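Speaker notes: Do We Need a Shared Ledger for That?
Stavros Matić, Wullham, 2024-11-30
20 minutes, then questions

Opening

Start with the Jultport pilot. Five companies, one port, one shared record of who handed which container to whom. Say up front that I was paid to look at it in September and that I went in doubtful. I came out doubtful too, for different reasons.

Ask for hands: who has sat through a pitch for one of these? Keep hands up if the thing is still running. Wait. Don't fill the silence.

What was promised

An end to disputes over handovers. The old way was email, phone and a spreadsheet each, and yes, the spreadsheets disagreed.

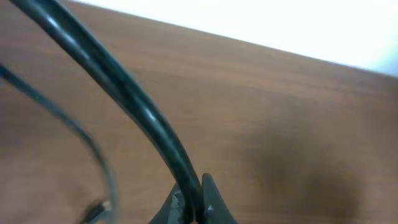 The pitch said that once everyone wrote to the same record, there would be one version of the truth. Slow down here. One version of what people typed in. If a driver enters the wrong seal number, all five companies now hold the same wrong seal number, and it is harder to correct than it was before.

Read out the line from the sales brochure: "Trust is built in." Ask who at Melach decided which firms could join. (Melach did. They also ran 2 of the machines and wrote the rules for the rest.)

If someone shouts "permissioned", agree with them and ask what was wrong with a database.

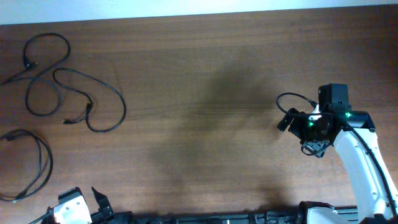 What we found

We pulled 200 disputed handovers and read the lot. Dull work, took longer than planned. Most were arguments about damage: was the box dented when it arrived or did it get dented in the yard? No ledger settles that. Somebody has to walk out and look at the box.

The rest were late entries. People did the job first and typed it up after lunch.

Be fair at this point. The pilot did get the five firms to agree on what a handover is and which fields to fill in. That took months of meetings and it was worth having.
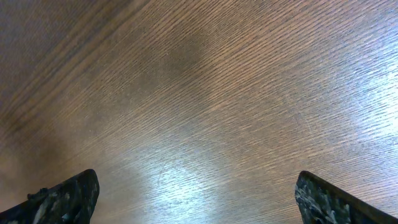
My guess is they could have done it with a shared form and a decent clerk. I can't prove that, so say it's a guess.

Costs: skip the detail unless asked. The figures are in the handout and Melach disputes two of them.

Questions to put to a seller

Who can change an entry, and who finds out?
What happens to our data if we leave?
Which of last year's disputes would this have stopped? Name them.
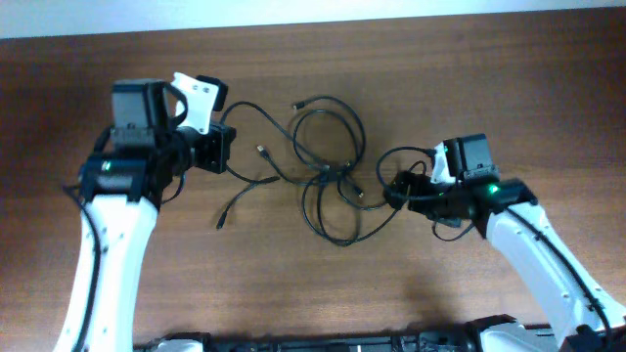 They rarely have an answer to the last one. Give the room a minute to write it down.

Likely pushback: "It's early days." I heard that at Wullham the first time I gave this talk. Ask what date would count as late. Then take the next hand.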